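We use cookies to improve your reading experience. By continuing you accept our cookie policy.

Chapter 5
Subscription and Contract Work in the Flower Trade

A florist who relies only on walk-in custom will find the weeks between busy dates hard to fill. Contract work evens this out. A hotel, a dental surgery or an office pays a fixed sum for displays changed on a set day, and the shop can order its stems in advance.

The Flirham shop used throughout this book signed its first contract in April, with the Gernon Hotel. The hotel wanted 200 small table posies a month and one large display for reception. The contract was priced at 2749 pounds, of which 1081 went on stems and foliage. The rest had to cover labour, van costs, vases and breakages.

This chapter deals with quoting, site visits, vase hire and what to do when a client wants to leave early. Read the Gernon agreement at the back of the book before starting section 5.1.
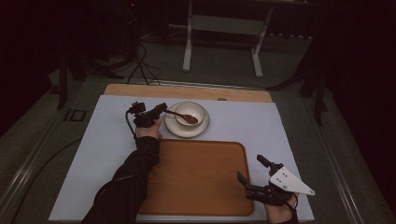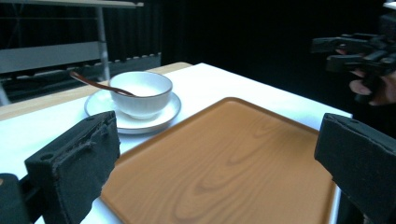

A tray on the work surface.

5.1 The site visit

Go at the time of day when the room is in use. Note the light, the draughts and the nearest tap.

Related chapters
Buying at Auction: the Rinaldi Account
Wedding Quotes and Deposits
Cold Storage at Primon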